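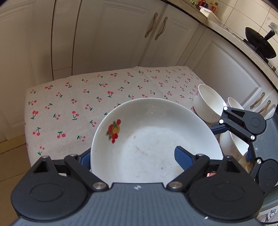
Rückstände und Dekor bei weißen Schalen

randschliff
Frage zur Reinigung: flache Schale, weiß, groß, Fruchtmotiv innen nahe am Rand (Kirschen, orange Frucht, grüne Blätter). Am Boden schwache bräunliche Flecken und Punkte. Dazu drei weitere weiße Schalen, eine davon eine Reisschale mit blassrosa Blumendekor außen. Bodenstempel: Lindqvist. Spülmaschine, Natron oder Zitronensäure?

kalk_ex
Keine Maschine. Wenn das Motiv Aufglasur ist, geht zuerst das Rot. Zitronensäure 2 Prozent, kurz, nur auf den Boden der Schale. Dekor trocken halten.

Tellerbord
Widerspruch. Bräunlich spricht für Tee oder Metallabrieb, nicht für Kalk. Säure hilft gegen Tee kaum. Natronpaste, weiches Tuch, 32 Grad warmes Wasser.

kalk_ex
Natron ist ein Schleifmittel, wenn auch ein mildes. Auf alter Glasur sieht man das im Streiflicht.

Tellerbord
Auf intakter Glasur nicht. Habe über 700 Teile aus Nachlässen so gereinigt.

randschliff
Glasur fühlt sich glatt an, keine Haarrisse. Wie lagern? Bisher lagen sie gekippt auf Pappe.

fuge236
Pappe zieht Feuchtigkeit. Filzeinlagen von Farer nehmen, Schalen aufrecht stapeln, höchstens vier. Und die Tischdecke mit den Kirschpaaren vor dem Auflegen bügeln — auf Knickfalten steht Porzellan mit schmalem Fußring schlecht.

kalk_ex
Falten im Stoff sind für die Standfestigkeit belanglos.

randschliff
Natronpaste an einer Stelle am Boden getestet, 2 Minuten. Punkte heller, Flecken unverändert. Mache morgen mit dem Rest weiter.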